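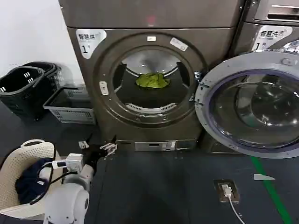

Himholm住宅春季住戶會議於2025年3月在一樓交誼廳召開,主要討論換約後的住戶公約修訂,以及今年各項共用空間的使用與支出。會議由三樓的葉宜萱(I-hsuan Yeh)主持,簽到的住戶共26戶,已過開會門檻。公約草案連同附件在會前一週放進各戶信箱,附件依空間分成廚房、交誼廳、屋頂、自行車棚、洗衣間五份,其中洗衣間那份反映意見最多,好幾張意見單都寫到貼著「智慧烘」開頭字樣貼紙、底下印一個大大的「1」的那台烘衣機,字尾已經褪成淺灰,新住戶看不出寫什麼。主持人說明,意見單已全部歸到各案,今天依議程逐案處理,沒有歸進去的留到臨時動議。

出席:二樓至七樓住戶簽到如簽到簿。列席:管理方窗口郭小姐、清潔公司Pernness現場主任、網路業者Urulska業務一名(僅參加第七案)。
請假:五樓兩戶、六樓一戶,均有委託書。
紀錄:四樓住戶陳。
開始時間:晚上七點整。

一、確認上次會議紀錄

上次紀錄第四案寫「交誼廳冷氣設定溫度由在場的人決定」,二樓住戶表示當時講的是「由登記借用的人決定」,沒有登記的時段才由在場的人商量。陳翻看手寫筆記,確認是漏字。同意更正,其餘照原紀錄通過。

二樓住戶另外問,上次紀錄貼在電梯口只貼了三天就被拿下來,很多人沒看到。郭小姐回答是電梯內部清潔時一起收掉的。以後紀錄除了貼在電梯口,也放一份在信箱區的夾子裡,貼到下次開會為止。

二、上次決議追蹤

樓梯間感應燈:三樓到四樓的轉角已換好,六樓那一盞亮的時間太短,走到一半就暗。郭小姐說可以調,會請水電師傅下次來的時候一起處理。七樓住戶提醒,去年調過一次,過幾個星期又跑掉,請師傅看是不是感應器本身有問題,不要只調秒數。

信箱鎖:原本要更換的信箱已換完,舊鑰匙請住戶自行丟棄,不必繳回。

大門外遮雨棚:報價收到兩份,一份只補漏水的接縫,一份連邊框一起換。兩份差距大,本次先不決定,等廠商把材料寫清楚。五樓委託人代為表示,希望至少在梅雨前先補接縫。主持人問有沒有人反對先補,沒有人反對。由郭小姐聯絡,補接縫的費用在修繕預備金裡支付。

公布欄:已重新劃分,左邊是管理方公告,右邊是住戶自己用。住戶張貼的東西請寫日期,一個月後自行拿下。目前有一張二手書桌的單子沒有日期,電話也打不通,紀錄完後就撤掉。

三、住戶公約修訂:安靜時段

草案把安靜時段寫成晚上十點到早上七點,假日前一晚延後一小時開始。

四樓住戶認為十點太早,有人下班回到家就九點多,吃飯、洗碗、吹頭髮都會有聲音。二樓住戶認為吹頭髮這類聲音本來就沒有人會計較,問題主要是拖椅子、關門用力,以及在走廊講電話。七樓住戶補充,屋頂的鐵門在晚上關起來整棟都聽得到,比任何一戶都大聲。

討論後,條文改為不列舉聲音種類,只寫「安靜時段內請避免在走廊、樓梯間及屋頂停留交談,門請扶著關上」。屋頂鐵門加裝緩衝器,由郭小姐詢價。

有人問樂器怎麼算。目前有住戶練大提琴,也有住戶在家教小提琴。小提琴老師在場,說明課都排在下午,最晚六點半結束,如果鄰居有考試或生病可以事先跟她說,她能調課。大提琴那一戶沒有出席。大家同意樂器練習以晚上八點為限,需要超過的請在樓層群組裡先講一聲。

表決:修正後條文通過,兩戶反對,一戶沒有表示意見。反對的兩戶希望把開始時間改為十一點,列入紀錄。

四、住戶公約修訂:訪客與過夜

舊公約寫訪客過夜要向管理方登記,實際上多年沒有人登記。草案改為連續過夜超過3晚才需要告知,告知的對象是同層樓住戶,用樓層群組留言即可,不必填表。

五樓委託人詢問,家人來照顧病人或坐月子要怎麼處理。主持人說這類情況本來就應該通融,告知一次就好,不用每隔幾天再講。六樓住戶希望寫明訪客使用洗衣間和廚房也要遵守一樣的規定,由受訪的住戶負責。加入條文。

關於大門密碼,有住戶把密碼給了常來的外送人員。郭小姐表示密碼每季會換,這次換完以後請不要再轉給外人,外送請住戶下樓拿,或者請外送人員放在大門內側的架子上。三樓住戶反映架子最下面一層常常被鞋盒佔住,請放鞋盒的住戶自己收回。

表決:通過,沒有人反對。

五、廚房與共用冰箱

二樓共用廚房的冰箱,上層分格貼了房號,下層沒有分。草案建議下層改為公共區,可以放大家都能吃的東西,外面貼藍色標籤;沒有標籤的一律視為私人物品,但每月第一個週末清一次,超過期限的直接丟。

四樓住戶說他的豆瓣醬上個月被丟掉,瓶身有寫名字,也還沒有過期。Pernness現場主任回應,那次是清潔人員看到瓶蓋周圍長霉才處理,以後會先拍照放進群組,隔一天沒有人認領再丟。住戶接受。

冷凍庫的問題比較大。有兩戶固定放整袋的餃子和年糕,過年後一直沒有消下去,別人連製冰盒都放不進去。主持人請兩戶自己估計需要的空間,其中一戶說四月以前會吃完,另一戶願意把一半移回自己房間的小冰箱。冷凍庫先不分格,到下次會議再看。

瓦斯爐:左邊那一口點火要按好幾下,郭小姐記下。抽油煙機濾網由清潔公司拆洗,拆洗當天中午前廚房不開火,日期另行公告。

菜刀:共用的兩把都鈍了。七樓住戶家裡有磨刀石,願意幫忙磨,磨完放回抽屜。請大家用完洗好擦乾,不要泡在水槽裡。

鍋具:大炒鍋的鍋蓋找不到。會後請各戶看一下自己房間。

六、洗衣間使用規定

意見單整理成三類:排隊方式、衣物遺留、濾網清理。

排隊方式。現在是把洗衣籃排在機器前面,有人一次排兩個籃子。三樓住戶主張用白板寫房號和時間,五樓有人認為白板會被擦掉,而且下去寫一次再上來等也很麻煩。二樓住戶說她以前住的Bloxham宿舍是在籃子上夾房號的夾子,一戶一個夾子,沒有夾子的籃子不算排隊。多數人覺得夾子簡單。郭小姐會準備夾子,每戶領一個,遺失自己補。

費用。目前每次投幣金額不變。六樓住戶問,投幣收入去了哪裡。郭小姐說明進入共用基金,用在洗衣間的零件與水電,每個月的收入和支出會列在收支表上,詳見第十案。

濾網清理。草案寫「使用者於取出衣物後清理棉絮」。有住戶反映自己每次都清,但常常一打開就是別人留下的一整層。也有住戶承認以前不知道要清。主持人請大家烘完以後順手看一下滾筒和濾網,棉絮丟到旁邊的垃圾桶,不要丟進洗手台,洗手台的排水之前就堵過。

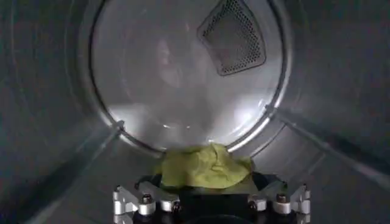

圖:烘衣機滾筒內部,後壁一側有布滿小孔的通風網罩。

Pernness現場主任補充,滾筒裡面由清潔公司定期擦拭,住戶不必自己動手拆任何東西。住戶要負責的只有濾網上的棉絮和口袋裡的東西。最近撿到的包括迴紋針、口紅、一把沒有標記的鑰匙。鑰匙放在信箱區的夾子旁邊,請認領。

三樓住戶問能不能烘毛毯。主任說厚的毛毯請送外面的自助洗衣店,薄毯可以,不要塞滿。羽絨衣也有人問,請看衣服的洗標,大家不要在會議上替別人判斷。

貼紙。幾張意見單提到貼紙上的字已經褪掉,新住戶看不出寫什麼。郭小姐會重新印一張簡單的使用說明,中英文都有,貼在牆上,不貼在機器上,免得擋到原本的標示。四樓住戶願意幫忙看英文。說明內容以操作步驟和費用為主,規定另外寫。

衣物遺留。草案原本寫「超過十五分鐘得由下一位使用者取出」。反對的人說有些衣服不想被別人碰,贊成的人說不能讓後面的人一直等。有人提議用群組先問,但不是每個人都會一直看手機。討論了很久,最後採用比較折衷的寫法:結束後超過三十分鐘,下一位使用者可以把衣物整批移到旁邊的籃子裡,不要翻動、不要分開,並在群組留一句話。沒有加入群組的住戶,看籃子上的房號夾,直接上去敲門。

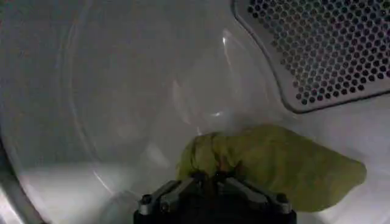
移到籃子裡以後沒有人拿的衣物,過去都堆在架子最上層,堆到快要掉下來。六樓住戶說她認得其中一件是前年搬走的住戶的外套。大家同意每個月底清一次,清之前在電梯口貼公告,公告期滿還沒有人認領的就捐出去,捐贈的地點由二樓住戶聯絡。襪子和內衣直接丟棄,不列入捐贈。

夜間使用。洗衣間隔壁是二樓的一戶,晚上機器運轉牆壁會震。該住戶表示十點以前都能接受,十點以後希望不要再開始新的一輪,已經在轉的可以轉完。列入規定。

表決:洗衣間規定全部修正後通過,沒有人反對。房號夾發放以前,仍照現在的方式排隊。

七、網路續約

Urulska業務出席說明。現行合約四月底到期,續約方案有兩種,一種維持現在的速度、費用不變,另一種速度提高,每戶每月多付一點錢,並且更換各樓層的無線設備。

住戶提問集中在晚上變慢的問題。四樓和七樓都反映九點以後開視訊會斷斷續續,三樓沒有這個情形。業務說可能和樓層設備的位置有關,四樓的設備裝在茶水間鐵櫃上方,七樓的裝在走廊底。他建議先移位置再決定要不要升級。五樓委託人問移位置要不要收費,業務當場回答不收,請紀錄記下。

六樓有一戶自己另外拉了網路,詢問能不能不分攤。主持人說明網路費依照租約是含在公共費用裡的,個別退出需要改租約,請該戶直接與管理方談,本次會議不處理。

有住戶希望合約裡寫清楚故障多久內要到場。業務表示現行合約已經有,但沒有寫假日。大家請他把假日的處理時間補進新合約草案,再拿回來看。

決議:先請Urulska移動四樓和七樓設備的位置,觀察兩個星期。續約採原方案,升級方案保留到下次會議。業務於說明結束後先行離席。

八、清潔服務檢討

Pernness目前每週來三次,走廊、樓梯、交誼廳、廚房和洗衣間都包含在內,屋頂只有掃地。

住戶意見如下。二樓覺得浴廁地板乾得很慢,早上趕著出門的時候會滑。三樓希望拖地用的清潔劑味道淡一點,家裡有過敏的小孩。五樓反映窗台外側的鴿糞已經很久,從走廊可以看到。七樓對清潔人員的態度很滿意,希望公司不要換人。

現場主任逐項回答:浴廁改到上午九點以後再拖,並放警示牌;清潔劑可以換成無香的,下個月開始;窗台外側不在合約內,需要另外報價,而且要考慮安全,不能讓清潔人員自己探出去擦;人員調動由公司排班,但會把住戶的意見帶回去。

主持人詢問窗台另外報價的費用由誰支付。有人認為是整棟的外觀,應由管理方處理。郭小姐說要請示,下次會議回覆。

垃圾間部分,紙類回收常常混進沾油的便當盒。清潔人員每次都要再挑一遍,花不少時間。大家同意在紙類桶旁邊放一個小桶專門收便當盒。廚餘桶的蓋子壞掉已經換新,用完請蓋上,夏天快到了。

大型家具請住戶自己跟清潔隊約時間,約好再搬下樓,不要提前放在垃圾間門口。上個月有一張彈簧床墊放了超過一星期,最後由管理方處理,費用已經向該戶收取。

九、自行車棚與屋頂菜園

自行車棚清點結果,目前停放18輛,其中有幾輛輪胎沒氣、車身積灰,看起來很久沒有騎。車棚的架位不夠,有人把車停在消防栓前面,這一點一定要改善。

作法是四月起每輛車綁上房號吊牌,吊牌和洗衣間的夾子一起領。四月底還沒有綁吊牌的車先移到車棚最裡面,再放一個月,之後照規定公告處理。三樓住戶提醒,有一輛兒童腳踏車是他家的,小孩已經騎不下,想送給有需要的住戶,可以直接找他。二樓有人當場表示想要。

電動自行車充電的問題,目前有人從一樓走廊插座拉延長線。郭小姐明確表示不可以,請改為拆下電池回房間充,充的時候人要在。車棚要不要裝專用插座,需要電工評估線路,先請人來看。

屋頂菜園。去年分成八格,今年申請的有十一戶。主持人提出兩種方式,一種抽籤,一種把靠水塔的那一排再分小。種菜的住戶認為再分小就種不了瓜類,種香草的住戶認為小格就夠用。最後決定靠水塔那一排改成小格,給種香草和蔥的人,其餘維持原本大小,以去年有照顧、沒有讓雜草長過界的住戶優先。仍然不夠的一戶願意和人合種。

澆水時間請避開中午,水管用完收回掛架,不要踩在地上。去年有人在屋頂調有機肥,味道飄到七樓好幾天,今年請用已經發酵好的,開封後密封存放。瓜棚的支架不能綁在避雷設備上,這一點七樓住戶要求特別寫下來。

採收部分,去年有番茄在成熟前一天不見。大家笑了一陣,沒有追究。今年每格插牌子,寫房號和種的東西,沒有牌子的可以視為公共的。

十、共用基金收支

郭小姐說明上一季收支。收入為投幣收入與交誼廳借用費,支出包括感應燈、信箱鎖、廚餘桶蓋、交誼廳窗簾清洗,以及公布欄用的磁鐵和夾子。結餘轉入本季。

四樓住戶問,收支表上有一筆459元只寫「雜支」,是什麼。郭小姐查了單據,是交誼廳時鐘的電池和兩條延長線。住戶希望以後雜支也寫品名,即使金額不大。郭小姐同意,本季起照做。

五樓委託人建議單據掃描後放在群組的檔案夾裡,有興趣的人自己看。有人擔心單據上有個人姓名和電話,郭小姐會遮掉再放。

交誼廳借用費的部分,有住戶認為住戶自己辦生日會不應該收錢。舊規定是超過十個外來訪客才收清潔費,一般的生日會通常不會超過。維持原規定,但把「外來訪客」四個字用粗體印在借用單上,免得誤會。

表決:收支表通過,沒有人反對。

十一、交誼廳書架與投影機

書架已經滿了,最下層的雜誌受潮。喜歡看書的幾戶願意找一個下午整理,受潮的回收,重複的送出去。想留的書請先拿走。整理時間由他們自己約,會在群組通知。

投影機的燈泡還能用,但遙控器的電池蓋不見,現在用膠帶貼著。大家覺得膠帶就可以。投影幕右下角有一道摺痕,不影響觀看。

七樓住戶提議每個月放一次電影,片單由大家輪流選。沒有人反對,也沒有人要負責第一次。主持人建議由提案人選第一部,提案人同意,並說明會選有中文字幕的,片長不超過兩小時,十點以前放完。

十二、臨時動議

(一)六樓住戶提出,六樓走廊盡頭的窗戶晚上應該關上。有人喜歡開著通風,有人怕雨打進來。兩邊都在六樓,請六樓自己討論,結果告訴郭小姐即可。

(二)三樓住戶提出,收包裹的時候常常有人拿錯,上週有一箱貓砂被送到三樓,其實是五樓的。建議快遞架照樓層分格。同意,郭小姐先用紙膠帶標示,好用的話再買標籤。

(三)二樓住戶提出,一樓大門玻璃上的貼紙太多,很難看清楚外面有沒有人。過期的促銷貼紙全部撕掉,只留門牌和消防相關標示。

(四)四樓住戶詢問,能不能養貓。租約規定不同,有的有寫,有的沒有寫。郭小姐請有意願的住戶先找她看租約。已經有養寵物的住戶,請注意電梯裡抱好或裝籠。有一戶對貓毛過敏,希望搭電梯時能錯開,大家都知道是哪一戶,不再寫房號。

(五)新搬入的住戶自我介紹。本季新入住的三戶分別在二樓、五樓和七樓。二樓的住戶在學校附近上班,五樓是一對剛從外地回來的夫妻,七樓的住戶會修腳踏車,有人當場跟他約了時間。新住戶反映入住時拿到的資料是舊版,裡面的垃圾時間是錯的。郭小姐會在公約印好以後全部更換,先用手寫更正。

(六)樓梯間的滅火器檢查日期,五樓那支看起來快到了。郭小姐已經排定,檢查當天各樓層會有人上下,請不用緊張。

十三、待辦事項

郭小姐:補遮雨棚接縫;屋頂鐵門緩衝器詢價;調整六樓感應燈;請電工評估車棚插座;準備房號夾和自行車吊牌;重印洗衣間使用說明;更換新住戶資料;窗台外側清潔費用請示。
Urulska:移動四樓、七樓無線設備;補假日處理時間到合約草案。
Pernness:浴廁拖地時間調整;換無香清潔劑;冰箱清理前拍照。
四樓住戶:校對洗衣間英文說明。
二樓住戶:聯絡衣物捐贈地點。
七樓住戶:磨廚房菜刀;選第一部電影。
陳:整理修訂後的公約全文,交郭小姐印製。

公約修訂後全文先放在信箱區,有文字上的意見請直接用鉛筆寫在旁邊,一個星期後收回。內容上的意見請留到下次會議。

十四、下次會議

四月下旬,一樣在交誼廳,時間由郭小姐和各樓層確認後公告。已知要處理的議案有網路升級方案、冷凍庫分格、遮雨棚全面更換、窗台清潔費用。要提新議案的住戶請在開會前一週把單子投進信箱區的意見箱,寫清楚房號,沒有房號的單子這次收到四張,內容都是看得懂的,但沒有辦法回頭問。

交誼廳椅子請會後幫忙疊回窗邊,有一張椅腳的橡膠套鬆了,放在最上面做記號。

散會時間:晚上九點四十分。

紀錄:陳
主持:葉宜萱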